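単機能レンジで冷凍ごはんをおいしく戻したい人のスレ

1：もち麦派
職場の近くに引っ越して、台所がかなり狭くなりました。オーブンレンジは実家に置いてきたので、いまはつまみを回すだけの単機能レンジで暮らしています。困っているのが冷凍ごはん。端がカチカチ、真ん中がまだ冷たい、という仕上がりになりがちです。前の機種は「ごはん」ボタンに任せきりだったので、自分がどれだけ何も考えていなかったかよくわかりました……。みなさんどうやってますか？

2：湯気
まず冷凍の仕方だと思う。炊きたてを平たく包んで、湯気ごと閉じ込めて、粗熱が取れたらすぐ冷凍。おにぎり型に丸めてる人は、もうそこで負けてます（笑）

3：もち麦派
>>2
丸めてました。負けてました。

4：だし殻
うちはWoltentの保存容器（ごはん用のやつ）に替えてから楽になったよ。底がちょっと上げ底になってて、べちゃっとしにくい。ただ洗うのが面倒で、忙しい週はラップに戻る。意志が弱い。

5：北の台所
容器はどれでも同じだと思います。うちは母の代からラップ一択ですが、困ったことはありません。道具を増やす前に、途中で一回ほぐすのを試してみては？ 半分くらい温めたところで出して、茶碗に移して箸でざっくりほぐして、もう一回。これだけでだいぶ違いますよ。

6：だし殻
>>5
いや同じではないでしょ。ラップだと角のところが薄くなって、そこから乾くんだよね。ほぐすのは賛成だけど。

7：北の台所
>>6
角を作らないように包むんです。慣れです。

8：ゆきのした
角のない四角いごはんを想像してしばらく手が止まりました。
わたしは温める前に水を小さじ一杯ふりかけます。ふるい方が雑だと一か所だけおかゆになるので、指先でぱらぱらっと。古くなったごはんほど効く気がします。冷凍庫の奥から出てきた先月のごはんも、これでまあまあ食べられました（おすすめはしません）。

9：湯気
10月に炊いたごはんはさすがに炒飯かおじやにしようよ！

10：もち麦派
たくさんありがとうございます。さっそく平たく包むのと、途中でほぐすのをやってみました。
結果、端のカチカチはほぼ消えました！ ただ、うちは白米にもち麦を混ぜているので、麦のほうだけちょっと固い。水をふるのは次に試します。
あと、つまみの時間合わせが難しくて。短い時間だと目盛りがほんとに細かくて、毎回ちがう仕上がりになります。

11：だし殻
ダイヤル式の短い時間は、一度大きく回してから戻すと合わせやすいって昔の説明書に書いてあった。うちのもう壊れたIsmailのレンジの話だけど。機種によるかもしれないから手元の説明書を見てみて。

12：平日弁当
横から失礼します。わたしはダイヤルをあまり信用していなくて、キッチンタイマーを別に置いてます。チンと鳴る前に自分で止める。面倒そうに見えて、慣れるとこっちのほうが早いです。
ちなみにMomdaleのスーパー（坂の下のほう）で売ってる丸いタイマー、音がうるさすぎるので集合住宅の人は注意。隣の人に朝ごはんの時間がばれます。

13：湯気
>>12
それ持ってる。目覚ましにも使える音だよね。布でくるんで使ってる。

14：ゆきのした
もち麦は、炊くときに水を多めにして、浸水も長めにしておくと戻したときに固くなりにくいですよ。わたしは30分つけてます。白米だけのときと同じ水加減だと、炊きたてはよくても冷凍後にがっかりします。

15：北の台所
浸水は本当に大事です。ただ、私は麦を別に茹でて、食べるときに混ぜる派です。冷凍も別。手間ですが、これなら水加減で悩みません。

16：だし殻
>>15
ラップ一択の人が急に手間をかけ始めた。

17：北の台所
>>16
かけるべきところにはかけます。

18：もち麦派
お二人のやりとり、勉強になるし面白いです（笑）
だし殻さん、説明書を見たら、うちのにも大きく回してから戻すように書いてありました！ 読んでいなかっただけでした。恥ずかしい。
あと浸水、5分くらいしかしていませんでした。短すぎましたね。

19：平日弁当
5分は短い。それはごはんも怒る。

20：通りすがりの粥
流れと違うことを書くけど、そもそも冷凍しないほうがよくない？ 一合ずつ小鍋で炊けば、蒸らし込みでも30分かからないし、毎回炊きたて。ラップも容器もいらない。自分はもうずっとそうしてる。

21：湯気
>>20
その30分がない人のスレだと思うんだ……。

22：通りすがりの粥
朝は忙しいって言うけど、火にかけてる間に着替えられるよ。

23：ゆきのした
コンロがひと口だと、みそ汁と取り合いになるんです。うちがそうです。気持ちはわかりますけどね、小鍋のごはん、おいしいですもん。おこげもできるし。

24：もち麦派
うちもひと口コンロです。休みの日にはやってみたい！ でも平日は夜遅くて、帰ってきたらもう座りたいです。

25：だし殻
座って。
ところで温めたあと、すぐ食べてる？ ラップしたまま少し置くと、水分が回ってふっくらするよ。自分はその間にお茶をいれる。最近はStendevtonのほうじ茶ばっかり飲んでる。香ばしくて冷凍ごはんに合う。お茶漬けにしてもいい。

26：湯気
置くのは同意。でも置きすぎるとラップの内側の水滴が落ちて、上だけべちゃっとするから加減がいる。うちはお茶をいれるほどは待たないかな。

27：だし殻
>>26
べちゃっとするのは容器を使えば（以下略）

28：北の台所
包み方です。

29：平日弁当
また始まった。

30：もち麦派
報告です。浸水を長くして炊いたもち麦ごはんを平たく冷凍して、水を小さじ一杯、途中で一回ほぐして、最後に少し置きました。麦までちゃんとやわらかくて、おかわりしてしまいました……！ 容器のほうも気になるので、今度Woltentのを一つだけ買って、ラップと食べ比べてみます。
レンジのほうも、ここを読んでいたらだんだん愛着がわいてきて、週末に中を拭いて、皿も外して洗いました。つまみ二つだけの機械でも十分やれますね。次はさつまいもをしっとり温めたいので、弱めの出力で長くやるコツがあれば教えてください。

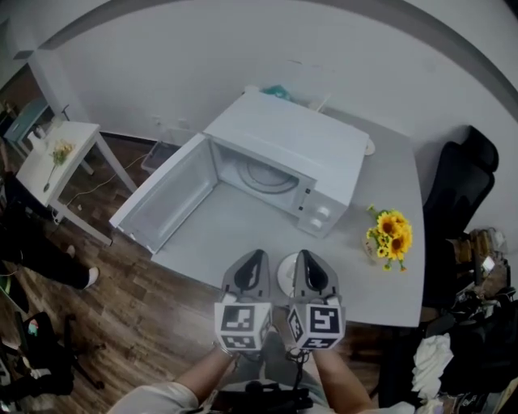

いもは細めのを3本買ってあります。皮ごと、濡らした紙で包むところまでは調べました。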